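4.2 Practice Scenes and What We Changed

I'll admit our club picked the simulator mostly out of poverty (arms are expensive, my laptop is not!). We called the task set Pindaro, and by November we had 524 saved runs.
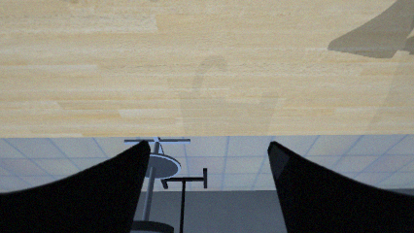
Most of those early runs came from first-years still learning the controls, so please don't read too much into the scores. Lụa Mạc wrote the scoring script, and it's wonderfully strict.

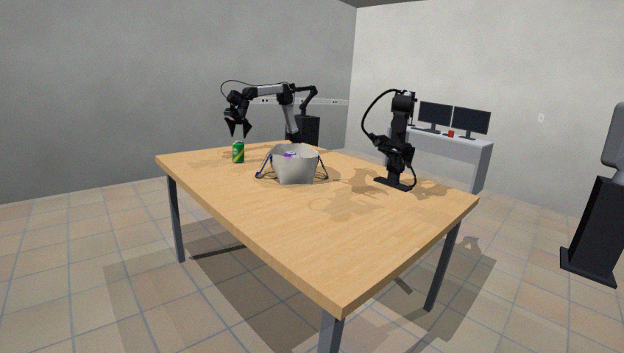

Setting up a room took us way longer than I'd guessed. We argued for ages over how cluttered a beginner's table should be, and ended up going easy on them: a green can standing next to a gray fabric bin on a thin blue wire frame, and that's plenty to start with.

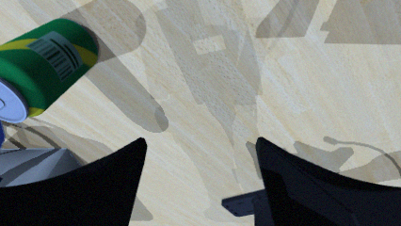
Grasp angle was the thing I got most wrong in my first draft. I'd tuned everything for upright cans, and then you get one lying on its side like the green one in Figure 3, barcode showing, and my neat little approach path is no use at all. We added 87 tipped starts after that.

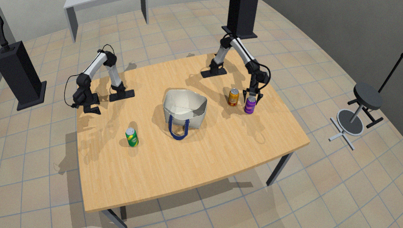 Last changed: September 4, 2026

Figure 4. A two-arm layout with a tote bag and green, orange and purple cans.

For the two-arm version we gave each student 12 tries, no coaching. The orange and purple cans sit close together, and I love that gap, it makes people slow down and think about their fingers! Scores for both versions are in Section 5.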